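Three nights in Skosstead

We got back from Skosstead on Sunday and I said I'd write it up before I forgot the prices. We flew to Arnton, then took the slow train up the coast. The fare was 262 kroner each, paid on board by card.

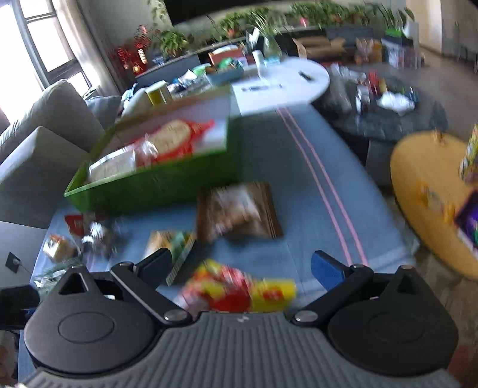 The train has no buffet, so buy lunch at the station first. It stops for twenty minutes at a junction halfway, but the kiosk there was shut both ways.

Our guesthouse was up the hill behind the harbour. Arvid Hedlund runs it and leaves the key in a box by the door. The room was small, clean and quiet, with a shared kitchen downstairs.

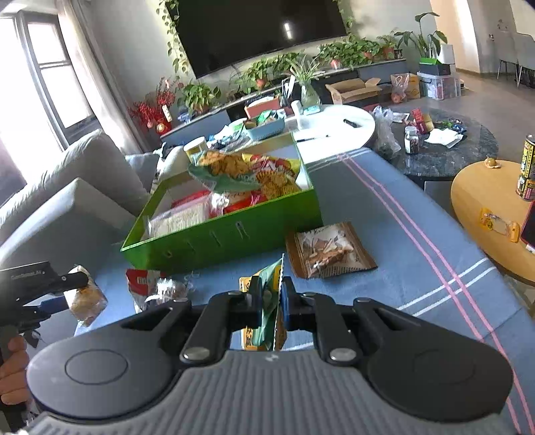

On the second day we walked out to the lighthouse. The path is marked with red paint and it took us 2 hours each way, mostly over rock. Wear proper boots. The wind got up after lunch and we didn't stay long at the top.

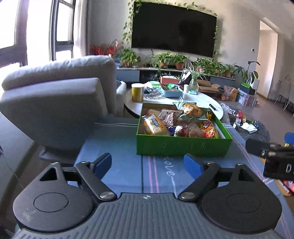 The boat trip to see the seals runs only if enough people book. Ours went, and we saw plenty of them on the outer islands. It cost 719 kroner, a lot for a morning, but I'd pay it again. Eating out is dear too, so we cooked most evenings.

I'd skip the museum unless it's raining. If I went again I'd go in January for the dark skies and stay longer.
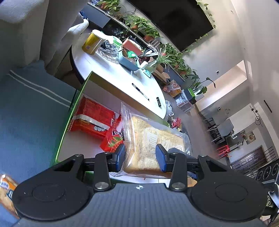

Kirsty Cowie
We went in January and the seal boat wasn't running at all, so check before you book. The lighthouse path was sheet ice as well. Lovely skies though.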